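27 October 2023

Up at six, no milk. Areeba Rana called re the Predunby trip, wants to push it to August. Said fine — can't afford it before then anyway. Train is up to 600 now, each!!

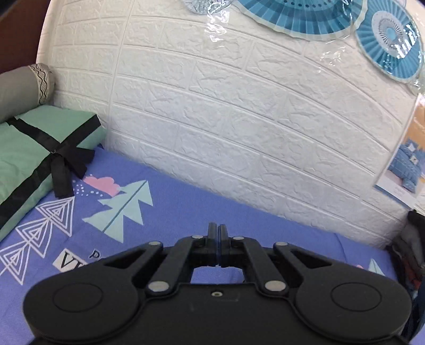
Fingers shut, rivets and all.

Wrote 12 lines of the Cheema chapter, cut most of them. Mohsin says the aunt should die sooner. He's probaly right. Rain all afternoon, soup again. Owe the dentist a call, owe Mom two.

Bed, fabric, open jaws.

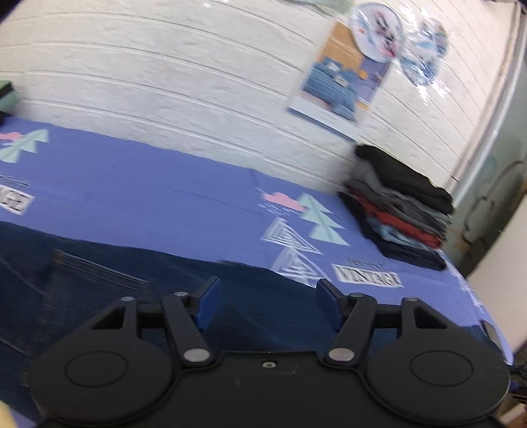 Tomorrow

Milk. Dentist. Mom. Finish teh aunt — 1000 words before lunch. Return Mohsin's umbrella.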